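3.2 Verpackung als Schwelle: Beobachtungen zum Auspacken im Haushalt

Während die ältere Verpackungsforschung vor allem nach Bruchschutz und Lagerfähigkeit fragte, hat Barbosa den Blick auf den Moment gelenkt, in dem eine Sendung zum Gegenstand des Haushalts wird. Wir halten diese Verschiebung für ausgesprochen fruchtbar! Sie erlaubt es, den Karton als eine Art Türschwelle zu lesen: Er gehört noch dem Versandweg an und liegt doch schon auf dem Esstisch. In unserem Material, 43 Haushaltsgesprächen und den dazugehörigen Tagebüchern, kehrt dieses Motiv mit erstaunlicher Beharrlichkeit wieder.

Besonders ergiebig waren die Einträge zum Ort des Öffnens. Viele Befragte beschreiben sehr genau, wo ein Paket landet, wer es zuerst berührt und wie lange es geschlossen bleibt. Der Flur gilt als Zwischenlager, der Tisch als der Ort, an dem es ernst wird. Eine Teilnehmerin aus der Siedlung Otard schrieb im Juli, sie räume vor dem Öffnen grundsätzlich die Zeitung weg, »sonst ist es kein Auspacken, sonst ist es nur Aufmachen«. Schöner lässt sich der Unterschied zwischen Handgriff und Handlung kaum fassen (vgl. Abb. 4).

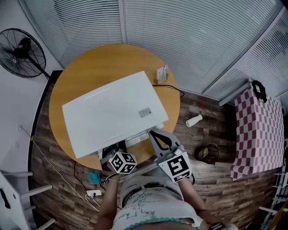 Abb. 4: Flach liegender weißer Karton mit kleinem Etikett auf einem runden Holztisch.

Auffällig ist ferner die Rolle der unbedruckten Schachtel. Kırmızıgül hatte vermutet, dass neutrale Kartons als minderwertig empfunden werden, und seine Befragung von 200 Kunden des Versandhauses Aydoğan schien das zunächst zu stützen. Unsere Tagebücher zeichnen ein reicheres Bild. Gerade das Fehlen von Schriftzug und Farbe wird häufig als spannend geschildert -- man müsse eben raten. Bei den Leuchten der Marke Lustix, die in schlichten Schachteln geliefert wurden, fanden wir die längsten und liebevollsten Einträge der gesamten Erhebung, darunter einen über fünf volle Seiten.

Ebenso reizvoll ist, was nach dem Öffnen geschieht. Kartons der Firma Rusex wurden in mehreren Haushalten jahrelang aufbewahrt und nahmen Christbaumschmuck, Steuerbelege oder Schnittmuster auf. Barbosa spricht hier vom »zweiten Inhalt«, ein Begriff, den wir gern übernehmen. Er macht sichtbar, dass die Lebensdauer einer Verpackung mit ihrer Leerung keineswegs endet -- und dass eine Typologie, die allein den Transport berücksichtigt, an dieser Stelle zu kurz greift. Im folgenden Abschnitt ordnen wir die zweiten Inhalte nach Aufbewahrungsort und Dauer.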